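Equipment Store and Loan Shelves: Frequently Asked Questions

Unville Sports and Activity Centre

These questions and answers apply to all groups, coaches and members who borrow small equipment from the loan shelves. Please read them before your first booking. The rules were last revised on 18th May and replace all earlier notices.

What may be borrowed from the loan shelves?

The shelves hold small training equipment and soft goods. These include agility rings, training cones, marker sticks, elastic supports, straps and carrying bags. Balls, nets and goals are kept in the main store and must be requested separately at the front desk.

Mats and benches do not leave the building.

Who may borrow equipment?

Any member aged 16 or over may borrow on a current membership card. Junior groups may borrow through their registered coach, who signs for the whole group. Visiting clubs, including those attending under the Pririco visitor scheme, should apply in writing to the Equipment Office at least two working days before their session.

How long may I keep an item?

Items borrowed for a session are to be returned at the end of that session. Elastic supports may be kept for up to six days where a coach has signed the longer loan form. Requests for a further period are considered by Randa Daher, Equipment Officer, whose decision is final.

How should elastic supports be returned?

Supports should be laid flat and lengthwise on the shelf, with the edges straight and any fastening closed. They should not be rolled tightly, knotted or pushed into the bottom of a bag. A support that has been stored with a twist in it may lose its shape, and the next borrower may find it uncomfortable to wear.

Please set the support down in the clear space at the front of the shelf. Larger items stay at the back.

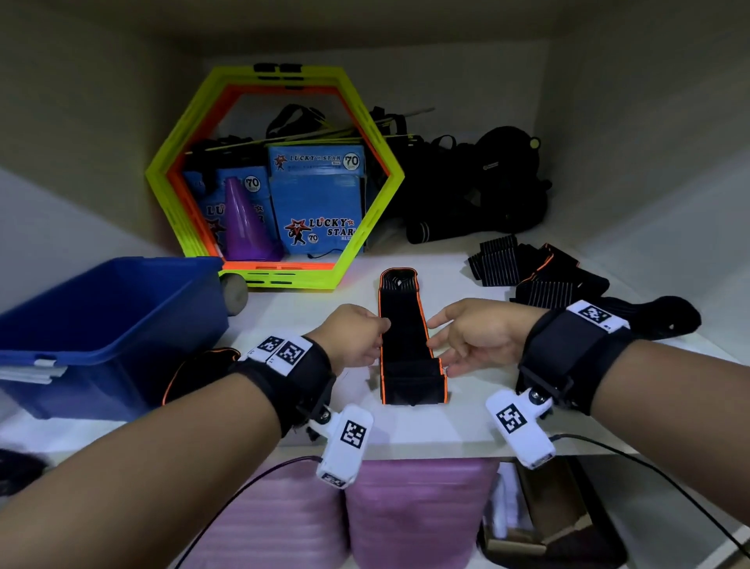
Elastic support with orange edging, placed lengthwise in front of the larger equipment.

May supports be washed before they are returned?

Yes, and borrowers are asked to do so after any loan longer than a single session. Wash by hand in cool water with a mild soap, rinse well and dry away from direct heat. Do not use bleach or fabric softener, and do not place supports in a tumble dryer.

Damp items must not be put on the shelves. If a support is still damp when you need to return it, hand it in at the desk and say so.

Where do agility rings and cones go?

Agility rings are stacked together and stood upright at the back of the shelf, with their clips attached. Boxed items may be placed within the rings to save space. Cones go in front of the boxes. Sticks are to be bundled together and laid across the top, so that no single stick can roll off when the shelf is in use.

Loose clips should be handed in. They are easily lost, and a set without its clips cannot be lent out.

What should I do with straps and bags?

Bags should be emptied before they are returned. Check every pocket, including any small outer pocket. Straps should be untangled and folded. The Centre accepts that this is not always possible at the end of a busy session, but straps left in a knot take a good deal of staff time and borrowers are asked to make a reasonable effort.

Bags and other dark soft goods are kept together on the right-hand side of the shelf.

How should striped and ribbed textile items be folded?

Many of the soft goods are black, and it can be difficult to tell one from another once they are in a heap. The following method is used by staff and should be followed by borrowers.

Lay the item on the shelf with its length running from back to front. Hold it lightly at both side edges and draw it straight, keeping the two hands level. Smooth any layers at the near end so that they lie on top of one another. Smaller pieces may then be folded and placed in a short stack to one side.

Do not pull on a ribbed section to make it flat. It is intended to gather.
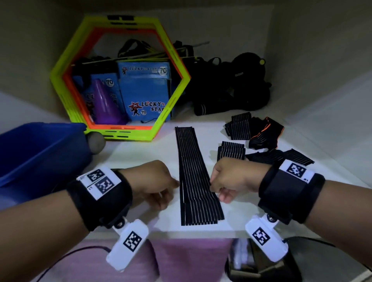 What happens if an item is lost or damaged?

Please tell the desk as soon as possible. No charge is made for ordinary wear. Where an item has been lost, or damaged through misuse, the borrower will be asked to meet the cost of replacing it. Replacement soft goods are ordered through Jasińska and usually arrive within two weeks.

Damaged items should never be put back on the shelf, even where the fault seems slight. Attach a red label from the box beside the door and leave the item at the desk.

May I reserve equipment in advance?

Reservations are accepted through the Vivov booking page or by telephone. A reservation is held until fifteen minutes after the start of the session, after which the equipment may be lent to another group.

Are the shelves closed at any time of the year?

The loan shelves close for one week in July so that all equipment can be checked and cleaned. Every item on loan must be returned before the closure begins. Dates are displayed at the front desk.

Whom should I contact with a complaint or suggestion?

Complaints and suggestions should be sent in writing to Witold Witkowska, Centre Manager, Room 37. A reply will normally be given within six working days.

Contact the Equipment Office: Room 103, Unville Sports and Activity Centre | © Unville Sports and Activity Centre. All rights reserved. | Back to top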